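Weighing Ewes Without the Fuss: Does a Walk-Over Weigher Give Numbers a Farmer Can Use?

Final project report, Agricultural Systems module
Submitted Feb 7, 2024

Summary

Our group spent the winter term working out whether a walk-over weigher, the kind of low platform that sheep cross on their way to water, gives weights good enough to sort store lambs for sale. We compared it with an ordinary weigh crate on 373 lambs at Jardine, the hill farm that kindly let us in. The walk-over weights were close enough to be useful for drafting a mob into sale groups, but single crossings were often poor, and we would not want to sell a lamb on one reading. We had a brilliant time doing it and learned far more about sheep than any of us expected!

Background

Store lambs at the local mart are sold in pens, and an even pen sells better than a mixed one. Buyers want lambs that will finish together. A farmer who can draft by weight has a real advantage over one who drafts by eye, but getting a whole mob through a crate takes most of a day and needs two people who would otherwise be doing something else. The lambs don't love it either. They go off their feed for a bit afterwards, and at Jardine they reckon on a small check in growth each time the mob is gathered.

Walk-over weighing has been used with cattle for longer than with sheep. Cattle tend to cross one at a time. Sheep, as we now know very well, prefer to cross in a heap.

Equipment

The weigher was a Calix platform with side rails, set in a gateway between the grazing and the trough. Ear tags were read by a Flirkix panel reader bolted to the left-hand rail. Both were powered from a leisure battery which we swapped every other day. The crate was the farm's own, a Dritier, and we checked it with test weights before each session.

Everything we knew about setting up a load cell came from the bench sessions in the first half of term. Those sessions covered zeroing, drift and how to log a signal without filling the laptop. We recommend them to next year's groups, even the ones who think they have picked a project without any electronics in it.

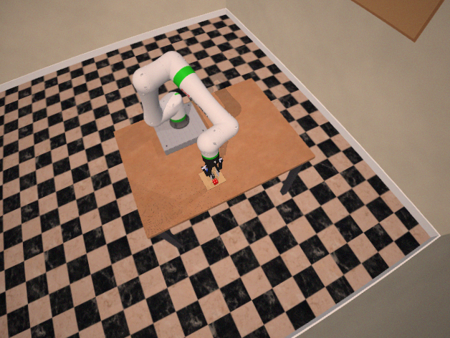

Figure 1. Simulated robot arm on its mounting plate and table.

Method

We ran the trial over two weeks. In the first week the platform was in the gateway but switched off, so that the lambs could get used to stepping on it. Some took to it the same afternoon. Others stood and stared at it until they were thirsty enough to forget about it.

In the second week the platform recorded every crossing. We ended up with 3000 usable records after throwing out any crossing with no tag read, any with two tags read at once, and any where the signal never settled. At the end of the week the whole mob went through the crate in one morning, and we treated those crate weights as the true ones.

For each lamb we took the middle value of all its crossings. We tried the plain average first, but one bad crossing (usually a friend's front feet on the back of the platform) dragged it a long way off.

Results

Lambs with plenty of crossings gave middle values that sat very near their crate weights. Where a lamb had crossed only once or twice, the figure could be badly out in either direction. Heavy lambs were read slightly light, which we think is down to speed: they tended to be first through the gate and took it at a trot.

We then did the test that mattered most to the farm, which was to draft on paper. Using a cut-off of 40 kg, we sorted the mob into two groups by walk-over weight and again by crate weight. The two lists agreed for most lambs, and nearly all the disagreements were lambs sitting right on the line, where a drink of water would be enough to change the answer.

Problems

Mud was the main one. It built up under the platform after rain and the zero crept upwards, so we started scraping it out morning and evening. The reader also missed tags on lambs that carried their heads low. Moving the panel down by a hand's width helped a lot, and we wish we had done it on the first day.

We lost one night of data to a flat battery. That was entirely our own fault.

Discussion

For a farm selling stores in several batches, we think the platform earns its place as a first sort. It shows which lambs are getting near the weight, and only those need to go through the crate before the sale. It should also pick up lambs that have stopped growing, although our trial was too short to say much about that.

We did not look at cost in any detail. Sharing a platform between neighbours would make sense on paper, but the gateway has to suit it, and lambs need time to settle to it on each new farm.

If we had another term we would try a narrower race, to stop the crowding, and run the trial through to the actual sale so that the prices could be set against the weights.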